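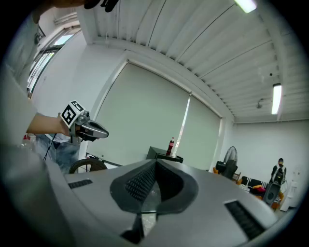 Why do I have to get up at four in the morning, cross a whole bay, and land in Morninura with nothing in my stomach except a stick of gum? A passenger wrote that to us in the comment box on our booking page last winter, and I have had it taped to my monitor ever since.

So, hello from Unetell, and I'm very happy to be writing this one. Starting in September, the early boat from Pakutero to Morninura gets a real breakfast, served on board, made by the Gajdoš bakery on the Pakutero waterfront. If you've ever walked past Gajdoš while the ovens are going, you already know why I'm excited. If you haven't, please do it once before you read the rest.

FIRST BOAT BREAKFAST STARTS IN SEPTEMBER ON THE PAKUTERO TO MORNINURA FERRY

The details first, for the folks who have a page to fill and a deadline. The breakfast will be sold on the 6:10 a.m. sailing every day of the week, all year, including the winter timetable. You can add it when you book your ticket or buy it at the counter on the main deck until it runs out. It costs $14, and that includes a hot drink with one refill. Kids can have the smaller bag, which comes with cocoa.

What's in it? I was hoping you'd ask, as I've eaten a lot of them! The regular bag has an egg and cheese roll, a slice of whatever cake Gajdoš has made that morning (plum, when there are plums), and a piece of fruit. The meatless version is the same bag, since there's no meat in the regular one either. There's a vegan bag with a roasted pepper and bean roll, and you need to order that one by 6 p.m. the evening before so the bakery knows to make it. We can't promise anything free of nuts or gluten. It all comes out of one small kitchen, and I'd sooner tell you that now than have you find out halfway across the bay.

We asked people what they wanted before we did any of this. The survey went out with booking confirmations in the spring and we got 2,000 replies, which was a lot more than our inbox was ready for. Coffee won by a mile. After coffee, people wanted something warm, and then something they could carry off the boat and finish on the bus. That last request changed the whole plan, to be fair. Our first idea was plates. I was very attached to the plates. But the crossing is short, the bus to the old town leaves soon after we tie up, and plenty of you told us you sleep until the engines slow down. Bags it is.

They're paper bags, folded over at the top, and the cups have lids that stay on. We tested the lids on a pretty choppy Friday and I can report that my pants survived.

A word about the boat, for anybody new to the route. She carries 216 passengers, and the early sailing is full most days in summer and pretty quiet the rest of the year. You'll find the counter toward the back of the main deck, next to the stairs. It used to sell chips and bottled water and it still will, so please don't write to me about the chips. Boarding opens at 5:40 a.m. and the counter opens when boarding does. If you ordered ahead, show the ticket on your phone or on paper and pick up your bag whenever you like during the crossing. Anything that hasn't been picked up by the time we pass the outer light goes on sale to everybody else, and you'll get your money back automatically.

Can you bring your own food? Of course you can. You always could. I've seen entire roast chickens on that boat.

The later sailings stay as they are for the time being. We run 3 crossings a day in each direction and I know the evening crowd coming home from Morninura would love a hot meal too. I'd love that for you. The bakery closes in the early afternoon, though, and day-old rolls aren't what we want to hand out, so an evening menu would need a different kitchen, probably on the Morninura side. We're talking to a couple of places over there. If you run one and you're reading this, get in touch!

Some practical stuff about getting to the dock, because the early boat catches people out. The first city bus doesn't reach the Pakutero terminal in time. Taxis do, but book one the night before. The parking lot behind the terminal is open all night and the machine takes cards. The waiting room opens at 5:15 a.m., it's heated, and the restrooms are on the left past the ticket windows. If you're traveling with a bike, go straight to the gate at the side and the crew will load you first. There's no extra charge for bikes on the first boat.

Fares aren't going up with this. A ticket without breakfast costs what it cost before, and nobody gets a breakfast added unless they tick the box. If you've already booked a September crossing, you can add a bag by opening your booking, choosing "extras," and paying the difference. Groups should call the office so we can give the bakery some warning, and school groups can ask for the smaller bags at the group desk.

For the press: anyone who'd like to ride along in the first week and try the breakfast is welcome, with a seat and a bag on us. Please write by the end of August so I can put you on the list. Gajdoš is happy to have visitors too, but only after the morning rush, and please check with me first instead of knocking on the back door at 4 a.m.

Questions, photo requests, and opinions about cake go to the Unetell press office at the Pakutero terminal, upstairs, weekdays from 9 a.m. to 4 p.m. I'm usually at my desk once the second boat has left.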